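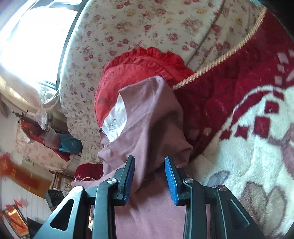 A mauve garment held in the fingers of the hand-held gripper, during bedroom demonstrations for the Brikness project.

Progress report to the Wandico Fund
Project: Brikness — teaching household tasks by hand
Prepared by Beverley Penrose, 26 September 2023

Dear Cyril,

Thank you for your patience over the summer, and for the very kind note you sent after our last report. I shall try to keep this one shorter, though I know I said that before.

The main news is that we have moved out of the workroom at Hulme and into people's homes. We had always meant to, but it came sooner than planned once Lamduan Ongart had found us families willing to put up with us for a morning. The total now stands at 2594 demonstrations, against the 3000 we promised you by the end of October, and I am fairly comfortable that we shall get there.

Most of the recent ones are clothes. The person showing the task holds the gripper, picks up a garment, lifts it, and lays it down folded or puts it on a pile. Soft fabric has been our hardest subject by a long way. A cup stays the shape it was when you reached for it, but a jumper slumps and turns itself half inside out, so that a care label ends up on the outside and the fold you meant to pinch has wandered off somewhere else. Bit-na Cha has been working on the grip itself and prefers a small pinch of cloth between the ridged blue fingers to a big handful. Our newer helpers find this fiddly at first, but they generally come round to it by the second visit.

Bedrooms have been very good for us. At Hulme we had one plain table and one plain sheet, and the robot learned those beautifully and very little else. A real bed has a flowered quilt, a frilled pillow, a plush blanket in a quite different pattern, and bright daylight coming in at the window. We ask families to leave everything as it is, and I have had to be rather firm with one or two who wanted to tidy up first!

There have been setbacks. We threw away 259 demonstrations, mostly from the early home visits, when the gripper was moved too quickly for its path to be followed. Nithin Kartha has since written a check that warns the helper on the spot, and repeat visits are much less of a worry. We also lost the better part of a fortnight waiting for replacement fingers from Jenon. They have arrived, and we now keep a spare pair.

On the remote control side I have less to report. Nithin has 59 sessions recorded, all of them at Hulme, and they are slow going compared with the hand-held work. We would like to carry on with a modest number — chiefly for the final placing of a folded garment, where it helps to have the robot's own arm doing the moving.

Spending is in line with the plan, apart from travel, which is a little over. Lamduan will send the figures separately. If you would like to come along on a home visit in October, do let me know and we will find a family who won't mind one more visitor.

With warm regards,
Beverley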